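The Saturday pile

Jun 29, 2019

I have a theory that laundry breeds. On Friday night my bedroom was respectable, and by Saturday breakfast there was a heap on the floor that I swear I'd never met before. So this month I decided to learn to fold, properly, at the grand old age of 39.

My guide was Rosimeire Lins, who runs folding mornings above a shop in Mungate and charges 30 pounds, tea included (good tea, too!). Her first rule is to pull the pile apart before you fold a single thing. Dark with dark, soft with soft, and the green stuff wherever you like.

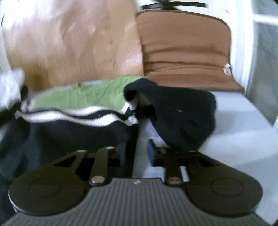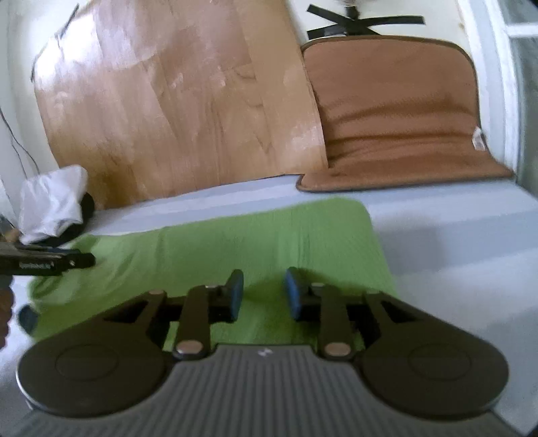
HOME & LIVING

The second rule is to lay each piece out flat and smooth it from the middle with your palms. I'd always done it in mid-air, flapping about like someone landing a plane, and then wondered why my drawers wouldn't shut. Stripes are a gift, by the way – you can line your folds up with them and look terribly professional.

Hoodies are still my enemy. Rosimeire tucks the hood down first, then brings the sleeves in across the back, and she does it while talking about her holidays. Mine came out like a badly wrapped fish. I've done four more since and the last one very nearly stood up by itself.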